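Two arms, one pair of trousers

Saturdays at the Bradside shared workshop used to mean bicycles for me. Then in December a few of us decided that what our lives really needed was a pair of robot arms that could fold the washing, and I haven't trued a wheel since!

I'd pictured the arms being the hard bit. Bolting them either side of the mat took an afternoon (plus a long argument over cable ties), and then came trousers. Trousers have legs, you see, and the legs have opinions. One arm has to hold the top steady while the other fiddles about lower down, and if they tug at the same moment you're back to a heap.
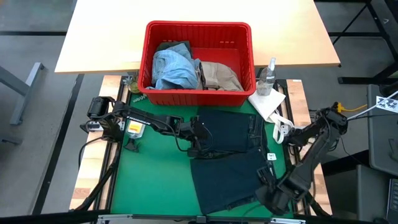 Both arms at work on the navy pair, with the next lot waiting in the basket.

We call the project Wundell, after a misspelt label on a drawer, and the software that runs it is Lozano, which one of us wrote on the train. It learns from folds we've done ourselves by steering the arms. We have 159 of those saved so far and I reckon we'll want some 1000 before I'd trust it with a decent shirt. My own record is 6 in one evening, after which I went home and couldn't face my own ironing.

Lighting has been a pain too. We're under strip lights, and a shiny patch on the work surface can throw everything off.

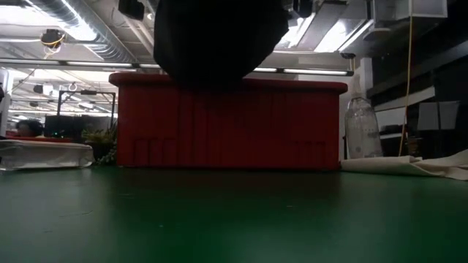

Feson wrote in after my last piece to say that we should forget trousers altogether and stick to towels until the thing can do five in a row without help. Fair point, and we did try it, but towels are dull, and I own far more trousers.

What I've grown fond of is the pinch. Thick, fleecy stuff is lovely for it, as there's plenty to grab, while thin cotton has us swearing and nudging the grip settings all over again.
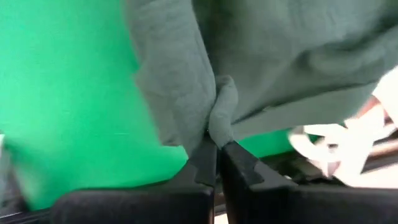 Photo: Bradside workshop, 20 March 2021

Next on the list is socks, and pairing them is a whole other argument. I've started saving my odd ones in a carrier bag under the bench.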